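Home Posts Tooling About Feed
3 min read

Blur gating, finally!

I have been putting this off since April and it took one evening. The grasp checker in Skumatik now throws away wrist frames it shouldn't trust, and I'm so happy with it that I'm writing this before I've even cleaned up the branch.

Some background. Dundow is my planner, and it asks Skumatik one thing over and over while the arm moves: do we still have the object? Skumatik would answer from whatever frame came in last, even when that frame was mush. I replayed a log of 700 frames and the old code changed its mind 27 times during a single carry. Dundow believed it every time and kept replanning (poor thing).

The new gate is tiny. I take the joint speeds, work out how fast the wrist is swinging, and scale down the confidence on anything that depends on fine texture. Edges of big shapes still count. Printed text doesn't. With the gate on, the same log gives me 2 flips, and both are at the release, where I want them!

My favorite test case is frame 523. The lettering is hopeless, but the green stripe and the pale outline against the wood are plenty to say something is between the fingers.
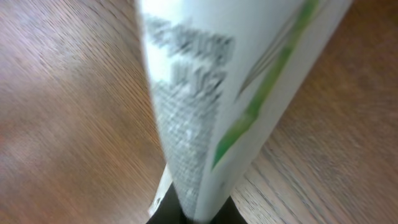
Somance wrote in to ask why I don't just slow the arm down, or shorten the exposure and eat the noise. Fair question! Shorter exposure is next on my list, but I like having the gate underneath either way, and slowing every carry feels like paying for it all day long.

Next up is moving the threshold out of the source and into the config file.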